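Ticket 968
Project: Droranell (student club, laundry task)
Component: gripper / wrist camera
Status: Solved, waiting for one more check
Priority: Medium

Summary
Gripper closes too early on soft things. Foam blocks are fine.

First report
Since we changed to the new Ciser control board, the gripper closes before the fingers are down on the cloth. The arm goes to the correct place, the fingers are open as they should be, and then the close command comes while they are still above the seat. The result is that we pinch air, or only a small fold which falls out during the lift. With the foam blocks from the Vollerton practice kit I cannot repeat the problem.

What I tried
1. Restarted board and laptop. No change.
2. Put back the old finger pads. No change, so I mounted the newer ones again.
3. Made the approach slower, to half speed. A little better, but still early in most attempts.
4. Calibrated the wrist camera again with the printed grid. The error was already small before, so I do not think the camera is guilty.

After this I ran 29 attempts on the sofa with the shirts and shorts that we use for training. In 27 of them the close command came too early. The two good ones were both with a thick towel folded double.

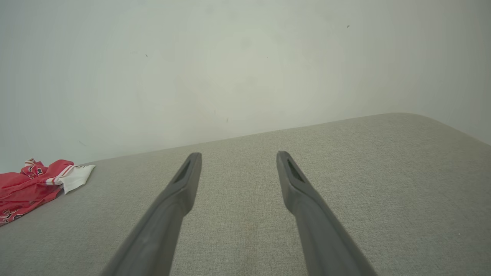

I then looked at the log of the height value. On the Ciser board the value is sent in a different unit from the one on the old board, and our script multiplies it with a fixed number. For the foam blocks this makes no difference, because for hard objects we wait for the motor current and not for the height. For cloth we use only the height. So the script believed that it was already at the fabric.

The fixed number is in the file shokri_grasp, in the part for soft objects. It was 2,625 and nobody wrote a comment next to it. I suppose it was found by trying, by the team of last year. If somebody still has the notes, please attach them to this ticket.

Update, Monday
I removed the fixed number and now the script reads the unit from the board at start. The fingers go down until the height is correct, wait a short moment, and close. I tested with single shirts only. The early closing did not come back.

One thing is still open. When the cloth lies very near to the wall, the arm stops and gives "path blocked". I believe this is a separate problem — the safety distance to the wall is set quite large — and I will open a new ticket for it. Please do not change the safety distance before the competition without asking in the group.

To do before closing
Somebody else than me should repeat the test on the other laptop, with the newest version of Shokri. Please start from the home position and keep the lamp at the same place as in the training. Write the result here also if everything is good.

If you see the early closing again, save the log before you restart the board. The restart deletes it, and I lost my first two logs in this way.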